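4.3 Enregistrement des démonstrations avec la pince manuelle Vi

Cette section décrit l'enregistrement d'une tâche de prise et de dépose à l'aide de la pince manuelle Vi et du logiciel Ekix, version 2. L'appairage de la pince est traité en 3.2, le transfert vers le bras Kuravstead au chapitre 5.

Conditions préalables
- Pince appairée, témoin vert fixe.
- Étalonnage de l'ouverture des doigts effectué depuis la dernière mise sous tension.
- Batterie à 39 % au minimum. En dessous de ce seuil, Ekix refuse d'ouvrir une session.
- Optique propre. Utiliser le chiffon fourni, sans solvant.

ATTENTION
Les doigts exercent un effort suffisant pour écraser un emballage léger. Ne pas introduire la main libre entre les patins lorsque la gâchette est engagée.

4.3.1 Ouvrir une session

1. Dans Ekix, sélectionner Démonstration > Nouvelle session.
2. Saisir le nom de la tâche. Caractères admis : lettres sans accent, chiffres, tiret bas.
3. Choisir le profil de main (droite ou gauche). Le profil ne peut plus être modifié une fois le premier épisode enregistré.
4. Vérifier que le port réseau 1542 est ouvert sur le poste. Si le port est fermé, le message E-351 s'affiche et le flux vidéo reste figé.
5. Tenir la pince immobile face à la zone de travail jusqu'au signal sonore. Le système fixe alors l'origine du repère.

Remarque : l'origine est perdue si l'optique est masquée pendant l'initialisation. Reprendre dans ce cas à l'étape 5 ; il n'est pas nécessaire de recréer la session.

4.3.2 Préparer la zone de travail

1. Disposer les objets dans le récipient ou sur le plan choisi. Les surfaces souples (lit, canapé, tapis) sont admises.
2. Conserver un dégagement latéral suffisant pour que les deux doigts descendent de part et d'autre de l'objet.
3. Régler l'éclairage de façon à éviter les reflets directs sur les objets brillants. Fermer un rideau si nécessaire.
4. Ne pas retirer systématiquement les objets étrangers à la tâche. Un certain encombrement est souhaitable dans le jeu d'épisodes, à condition que l'objet cible reste accessible.

Les sachets plastiques, linges et autres matières souples se déforment au contact des doigts. Leur disposition doit être reprise entre deux épisodes, sans chercher à reproduire exactement la précédente.

4.3.3 Enregistrer un épisode

1. Placer la pince en position de départ, doigts ouverts, au-dessus de la zone de travail.
2. Appuyer une fois sur le bouton d'enregistrement. Le témoin passe au rouge.
3. Approcher l'objet par un mouvement continu. Éviter les corrections brusques du poignet.
4. Aligner les doigts sur deux faces opposées. Pour un objet cubique, les patins doivent porter à plat et non sur une arête.
5. Fermer progressivement jusqu'au contact, puis maintenir la pression une seconde avant de lever.
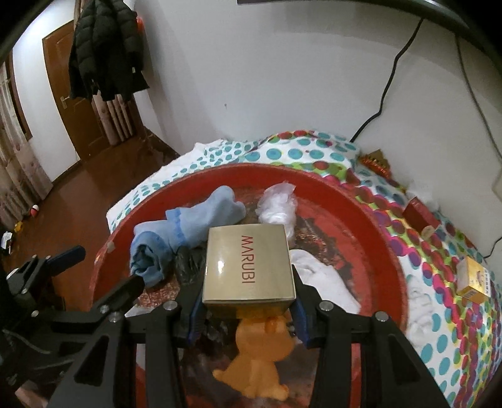 6. Lever l'objet à la verticale jusqu'à ce qu'il soit dégagé du bord du récipient, puis le déplacer vers le point de dépose.
7. Déposer, ouvrir complètement les doigts et reculer la pince avant tout mouvement latéral.
8. Appuyer de nouveau sur le bouton. Le témoin repasse au vert et l'épisode est ajouté à la liste.

Lorsque plusieurs objets sont voisins, par exemple une boîte en carton et une figurine en plastique dans une même bassine, n'en saisir qu'un par épisode. Un épisode au cours duquel un second objet est entraîné par les doigts doit être marqué « à revoir » (touche R) et non supprimé : Ekix conserve ces séquences dans un dossier séparé, exclu par défaut de l'apprentissage.

Remarque : ne pas saisir un objet en même temps que le linge ou le sachet qui le touche. Si le tissu est pris sous un patin, ouvrir les doigts, reculer et recommencer l'approche sans interrompre l'enregistrement. Les reprises de ce type sont exploitables.

4.3.4 Contrôler la session

1. Ouvrir l'onglet Relecture et faire défiler chaque épisode à vitesse double.
2. Vérifier que la courbe d'ouverture présente un palier net pendant la prise. Une courbe en dents de scie indique un glissement des patins ou un étalonnage périmé.
3. Vérifier la continuité de la trajectoire. Un saut visible correspond à une perte de suivi ; l'épisode doit être refait.
4. Cliquer sur Valider. Les fichiers sont verrouillés et ne peuvent plus être renommés.

PRUDENCE
Ne pas éteindre la pince pendant la validation. Une coupure à ce stade rend illisible le dernier épisode de la session.

En cas d'échec répété de la validation, exporter le journal (Aide > Journal > Exporter) et le transmettre au support Termont avec le numéro de série figurant sous la poignée. Voir également 7.1, Codes d'erreur.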